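From: Charmaine Gumede
Subject: Re: Golter arm kit, trial terms

Gert Nkuna wrote:
> Does the 90-day trial include the fixture plate,
> or is that extra? Rideo charged us for theirs.

Gert,

The plate is included. Spare blocks are 20 each. We are trying the kit on PC assembly, with the tower laid flat and the CPU socket open.

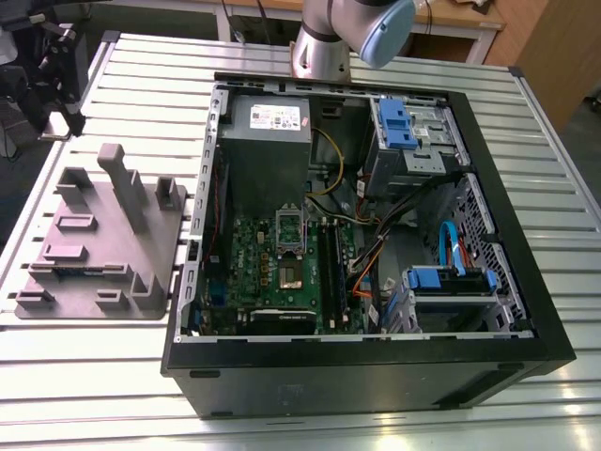
Repeatability figures will follow once Fornach send the revised firmware.

Charmaine

List archive | Contact the list owner | Back to top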